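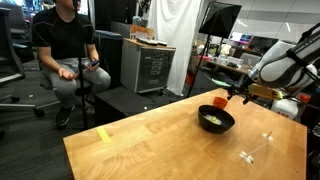
Last changed: 13 Jan 2023

I moved from the packing line to the arm room at Denora in August, and several people have asked me what I do all day now. The short answer is that I sit next to a table and set things out for a robot arm. The long answer is below. I wrote most of this over the holidays and have fixed a few things since.

On the line I packed sample kits. A kit had a tray, a few small parts, a cup with a lid and a printed card, and it went into a sleeve. My best shift was 1677 kits. A usual shift was closer to what the target sheet said, 1632, and if you went under it two shifts running, Valdis would come by and ask if something was wrong with your station. He was decent about it. Most of the time something was wrong with the station.

The plan, as it was told to us, is for arms to take over the loose picking at the start of the line. A person will check the kit and close the sleeve. Four of us were asked if we wanted to work with the arms while they were being set up, and I said yes mainly for my shoulder. Zane Paju said yes too. The other two went back to the line after a month, and I understand why.

The work is slow. Things go on the table: a bowl with something in it, a cup, a block. The arm picks one up, moves it, puts it down. Then it all gets set out again a little differently and the arm has another go. Some of what we use looks like toys, and visitors always say so. The real parts come later. Algirdas Juška, our lead, wants the arms to be good with plain shapes before he lets them near the card and the lid, and the lid is going to be trouble. It is trouble for people.

You sit through most of it. I was not ready for that. On the line your hands were going for the whole shift and your head could be anywhere. Now it is the other way around. You have to watch, and you have to notice when a grip is going to be bad, and between those moments there is a lot of sitting in an office chair. By mid-afternoon I am tired in a way I can't explain very well to my husband. My shoulder is much better though.

I keep a log. Every run gets a line: what was on the table, what the arm was asked to do, how it went, and a note if I have one. I had no experience of this kind of writing and my first notes were useless. "Dropped it" doesn't help anybody. Algirdas went through a page of them with me and asked for each one, dropped from where, holding which side, what did it do next. So now I write "gripped high, cup tipped toward bowl" and so on. As of last month the log had 813 lines with my initials on them.

Pay was the first thing everyone on the line wanted to know. It is the same hourly rate, but the piece bonus is gone, and on a good month the bonus was real money. They gave us a flat amount to make up for it and it doesn't quite. I have said this to Algirdas and to the office, so I don't mind saying it here. If the company counts on people who know the kits to teach the arms, then that knowledge should be worth at least what the bonus was.

The other thing is that I eat lunch at a different time from the people I worked beside for years. The arm room breaks when a run is finished and the line breaks at the bell. It sounds minor. I have missed two birthdays and the whole discussion about the new lockers.
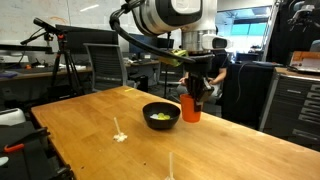
Eglė Vītola, still on the line, told me she doesn't care what the arm can pick up. What she wants to know is how many people will be checking and closing sleeves when it is all in place, and why that number has not been given to anyone. She said the company had a number or it would not have bought the arms. She also said that I might be treated as the person who has the answer, and I should get used to it.

I don't have the answer. I asked at the January meeting and was told that no one on a permanent contract will be let go this year. I wrote the sentence down as it was said and read it to Eglė over the phone. She noticed "permanent" and "this year" right away. There are plenty of people on the second shift who are not permanent.

At the Fasham site, where they pack the larger kits, the change is further along. Liis Ots went there for two days and came back with a mixed report. Fewer people at the front of the line, more at the end, and the end is now the part everyone gets behind on. The arms keep an even pace and people don't. She said the checkers had asked for a button that slows the feed, and they got it after some arguing. I would like us to have that button from the start. It is on my list for Algirdas, along with a second stool and a proper place to put the log.

A few people asked if I feel bad about it, teaching the thing that takes the job. Some days, yes – mostly when I walk past my old station on the way in. Other days I am just annoyed with a cup. Picking loose parts out of a bin is not work I would want my daughter to do for eleven years. I would want her to have the eleven years of wages, and those two thoughts don't fit together well.

The first arm is due to go on the line in spring, at the station nearest the door. Zane and I will be on it for the first weeks, on alternating shifts. I have asked to keep the early one.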